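Portable induction burner keeps shutting off on me. Is it the burner or my pans?

Posted in Kitchen & Appliances

clirkden_renter

I moved into an apartment where the gas has been capped off, and the landlord isn't going to replace the range until December at the earliest. In the meantime I bought a single portable induction burner, a Pakotach, secondhand from a neighbor in the building. It works with one of my pans and is useless with the rest.

The small saucepan heats fine. My big pot, the one I use for soup and pasta, makes the burner beep for a while and then it turns itself off. The frying pan is somewhere in between. It heats in the middle, the onions burn there, and the ones at the outside are still raw. If I slide the pan over a little it starts beeping too.

I don't have the manual. I've tried it on the kitchen counter and on a folding table, on two different outlets, and it does the same thing everywhere. Should I return it to the neighbor or buy new pans? I can spend $40 at most, so a whole set is out.

3 replies

gaillard_kitchen

Your burner is most likely fine. The beeping is the unit telling you it can't detect a suitable pan. Induction only heats cookware that a magnet will stick to. Take a magnet off your refrigerator and hold it against the bottom of each pan, on the outside. If it grabs firmly, the pan will work. If it slides off, it won't. Plain aluminum, copper and glass won't work. Stainless steel can go either way, and you can't tell by looking at it. Nonstick pans are the same story, as many are aluminum, but some have a steel plate bonded to the base.

My guess is your big pot fails the magnet test completely. The frying pan probably passes only in the center, where there is a small steel disc. Check it by moving the magnet from the middle outward and see where it lets go.

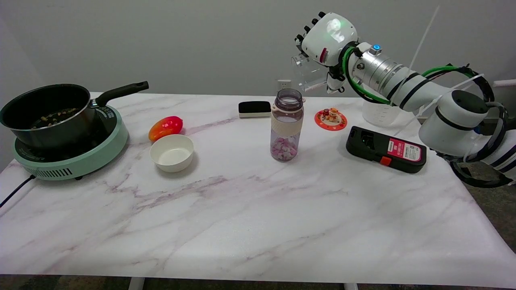
Also look at how flat the base is. A pan that has warped will rock when you press on one side of the rim, and the part that lifts away from the glass doesn't heat as well. You can lay a ruler across the bottom to check. A bit of a hollow in the middle when cold is normal. A bulge is worse, and the pan will spin on the glass.

The other thing is size. The coil in a portable unit is usually a lot smaller than the glass on top, so even a good wide skillet will have a hot spot in the center. Turn it down to medium, give it a few minutes to even out, and stir more than you would on gas. That will help with the onions. Very small pans can have the opposite problem and not be detected at all.

With $40 I would skip the set and get one pot. Thrift stores often have enameled cast iron or older enameled steel stockpots, and both work well. Bring the magnet with you. The Drolier outlet stores have a bin of pans without lids that are cheaper, and one of your old lids may fit.

Do not bother with the adapter discs that go between the burner and the pan. I used one for a winter. It is slow, it wastes power, and the trapped heat can make the burner shut down.

pans_and_more

just get a hot plate. any pan works on it

mill_street_27

Agree with the magnet test. Two more things to check before you spend money.

Find the fan vents and make sure they aren't up against a wall or a canister. Mine used to quit partway through rice when I had it pushed back under the cabinets. I pulled it forward and it stopped doing that. Don't set it on a towel or a placemat either, as that can block the intake if it's on the underside.

Second, wipe the bottom of the unit and the glass. Secondhand ones can have grease in the vents. Unplug it, let it cool, and use a dry brush. Don't spray anything in there.

If it shuts off right away, it's the pan. If it runs for ten or fifteen minutes and then shuts off, it's overheating, or it has a timer that somebody left on. Which one is yours doing?

clirkden_renter

Right away. I did the magnet and it falls straight off the big pot. On the frying pan it sticks to a circle in the middle. So I'm keeping the burner and looking for a stockpot. I did move it away from the wall too.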